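Can a robot arm clear up after a party yet? How to run the cups-and-can test

Posted 16/03/2018 by Zinhle Cele

Short version: sort of. Long version is the test below, which we run at Risurik whenever someone says their arm is "ready for the kitchen". Takes an afternoon. Bring snacks.

What you need

One arm with a gripper, two is nicer. Plain table, plain wall behind. Paper cups, a drink can, colored tape. Empty can first!! Full ones later, if at all.

Step 1. Tape the table

Short strips, two colors. Cups and can get put back relative to the tape between runs, otherwise you're comparing nothing with nothing. Tumelo skipped this in February and we threw out 304 runs. Do the tape.

Step 2. Check your cables

Swing the arm through its whole reach by hand, power off. Watch the cable loops at the gripper and at the base. If a loop can catch a cup it will.

Step 3. Cups alone

Stand them mouth up, apart. Pick one, put it down, pick the other. Grip force as low as it'll go. Paper rims fold and a folded rim counts as a fail, even if the cup got where it was going. People argue about this. A person clearing a table wouldn't crush it, so neither does the arm.

Step 4. Can over cups

The hard one. Move the cups close together, then have the arm carry the can over the top of them and set it down clear on the other side. Yellow cup on the left, gray on the right, can up high in the gripper: 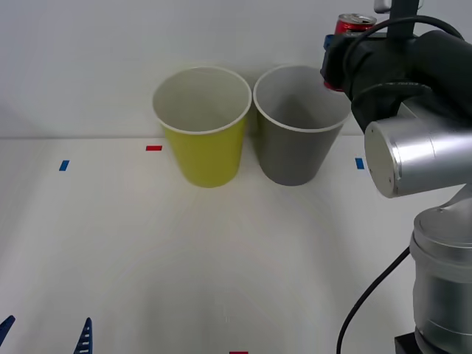

Step 5. Score it

Three columns, no more. Done, done but ugly, failed. Write down wich object went wrong. Karabo films everything too but you'll never watch it back, the sheet is what you use.

Our numbers so far: 112 can carries, 32 fails. Nearly all the fails are on the way down, not the lift. Arm lets go a bit early, can lands on its edge, rolls. Kgomotso slowed the last part of the descent and it got better, but slow. Really slow. I can clear the table and make tea in the time.

Step 6. Change one thing

Move the lamp, or swap the cup colors, or shift everything a hand's width. One thing only, then repeat steps 3 and 4. Most arms that look great on the first layout fall apart here, ours too.

So, chores?

Dry, light stuff on a bare table: yes, if you're patient. Half full cups, a tablecloth, a plate with a fork on it: no. Luminița wants to try stacking the cups next, will add a step 7 when teh gripper is back from repair.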